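[Tischordnung] Re: Schwarze Schalen auf dem gelben Tisch: Abstand und Richtung

Hallo an die Liste,

vielen Dank für die ausführliche Anfrage. Ich antworte etwas lang, weil wir mit diesen Schalen schon viel probiert haben, und ich bitte um Entschuldigung, wenn mein Deutsch an einigen Stellen nicht ganz richtig ist.

> Hallo zusammen,
> wir bekommen im Juli zwei gelbe Tische mit Ablage darunter und
> wollen darauf die länglichen schwarzen Schalen auslegen, die vorne
> rund sind. Hat jemand Erfahrung damit?

Ja. Unser Tisch ist auch gelb, mit einer zweiten Platte darunter, und die Schalen haben eine Form wie ein Schuh.

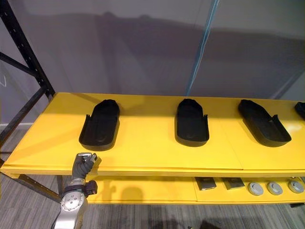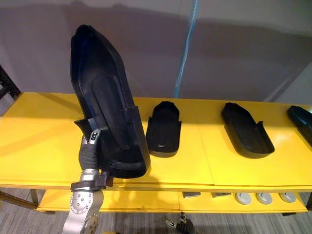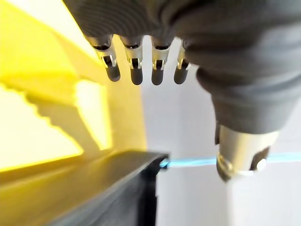
Nun zu den Fragen, der Reihe nach.

> 1. Legt ihr alle Schalen in dieselbe Richtung? Unser Plan von
> Sukimo zeichnet sie ganz parallel, aber ich finde das schwierig
> einzuhalten.

Wir haben auch mit dem Plan von Sukimo angefangen und die Schalen streng parallel gelegt. Nach kurzer Zeit haben wir es aufgegeben. Jetzt gilt bei uns nur eine Regel: Das runde Ende zeigt zur Wand, das offene Ende zeigt zu der Person, die am Tisch arbeitet. Ob eine Schale dabei ein wenig schräg liegt, ist uns gleich. Wenn man mit Gewalt gerade Linien haben möchte, schiebt man den ganzen Vormittag hin und her, und am Nachmittag liegt es wieder anders.

Zwei Personen in unserer Gruppe möchten trotzdem Striche aus Klebeband auf dem Tisch. Ich bin dagegen. Klebeband auf einer glatten gelben Platte sieht am Anfang ordentlich aus, aber der Rand sammelt Staub, und beim Abziehen bleibt Kleber. Von dem Voyle-Band, das an anderer Stelle im Haus benutzt wird, habe ich das schon einmal mit dem Fingernagel entfernt und möchte es nicht wiederholen.

> 2. Wie viel Abstand lasst ihr?

Wir lassen 13 cm zwischen den Rändern. Mit weniger geht es auch, aber man stößt beim Aufnehmen leicht an die nächste Schale und dann liegen zwei falsch. Auf einem Tisch wie unserem haben so 4 Schalen bequem Platz in einer Reihe. Eine zweite Reihe davor würde ich nicht machen. Bitte auch nicht bis ganz an die Vorderkante legen, dort bleibt man mit dem Ärmel hängen.

> 3. Stört euch die Fuge zwischen den Platten? Bei dem Vorführtisch
> von Vorkel war sie ziemlich deutlich zu fühlen.

Bei uns ist sie schmal und stört kaum. Ich achte nur darauf, dass keine Schale genau darüber liegt, sonst kippelt sie ein bisschen, wenn die beiden Platten nicht die gleiche Höhe haben. Man kann das mit den Füßen des Tisches korrigieren. Es dauert lange und man braucht eine zweite Person, die auf die Wasserwaage schaut. Auf Teppichboden muss man es später noch einmal machen, der Teppich gibt nach.

> 4. Und die Spiegelung? Die Oberfläche glänzt doch stark.

Sie glänzt, das stimmt. Schwarz auf Gelb ist zum Glück ein guter Kontrast und man erkennt den Umriss sofort. Schwieriger ist das Innere der Schale, weil der Boden auch etwas Glanz hat und man die feinen Rippen nur bei bestimmtem Licht sieht. Wir haben eine Lampe um einen Meter versetzt, danach war es besser. Eine matte Folie auf dem Tisch haben wir überlegt und nicht gekauft.

> 5. Was kommt auf die untere Ablage?

Das ist bei uns die ewige Diskussion. Meine Meinung: nur Dinge, die zum selben Arbeitsgang gehören, und diese auf einer Seite zusammen. Die andere Seite bleibt frei für Schalen, die man kurz vom Tisch nehmen muss. Wenn man einmal anfängt, unten alles Mögliche abzustellen, findet man dort nach einem Monat auch Kaffeetassen.

Noch eine Sache, die in der Anfrage nicht steht. Bei der Bestellung bitte auf die Nummer achten. Im Katalog von Funuvow gibt es die Schale 531 und die Schale 537. Auf der Zeichnung sind sie fast gleich, aber bei 537 ist der Rand höher und sie lassen sich nicht mit den anderen stapeln. Wir haben damals beide gemischt bekommen und erst beim Einräumen in den Schrank verstanden, warum der Stapel immer umfällt. Der Umtausch war freundlich, aber langsam.

Zum Reinigen nehmen wir ein feuchtes Tuch und kein Mittel. In der Rinne innen bleibt gern etwas liegen, dafür ist ein weicher Pinsel besser als das Tuch. Die Tischplatte wische ich am Abend von der Wand nach vorne, und die Schalen kommen erst zurück, wenn sie trocken ist.

Falls die beiden neuen Tische nebeneinander stehen sollen, würde mich interessieren, ob die Vorderkanten wirklich bündig sind. Wir denken auch über einen zweiten nach und der Platz an der Wand ist knapp. Wenn jemand die Maße von Vorkel hat, bitte gern hier an die Liste schicken.

Mit freundlichen Grüßen
aus der Werkstatt im Erdgeschoss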